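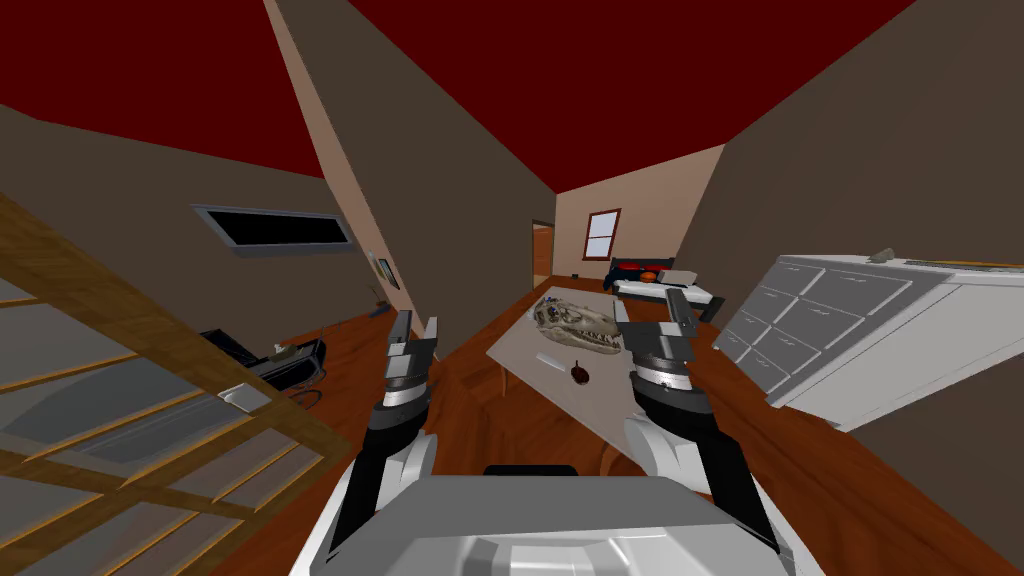

Linel 2: scene and grasp planning for two-armed robots

I started writing Linel because I got tired of hand-placing every object in every simulated house (my evenings were disappearing!). Now I pick a room, pick a table, tell it what kinds of stuff I want on top, and it sets everything down for me and hands both arms a plan to try. Skulls, sticks, little round things with stems, you name it. I have a real soft spot for the dinosaur skull, that long snout makes the planner think hard about where two fingers can go.

What you get:

Kiren object pack, 1,192 models, all with collision shapes
83 house layouts, furnished
Two-arm planner, with parallel gripper support
Head view and joint logging
Parnwood export, so you can take your runs elsewhere

New in this version: you can tilt the head view as far as you like, and the planner keeps working in table coordinates the whole time. I'd wanted that since February and I'm so happy it's in!

It runs fine on my older desktop, though big houses take a while to load the first time. The Michailidis solver is the default now, and you can switch back to the old one under Planning > Solver. Old scene files open as they are, but please save a copy first.

Download size is 1,008 MB. Page updated 13 July 2025.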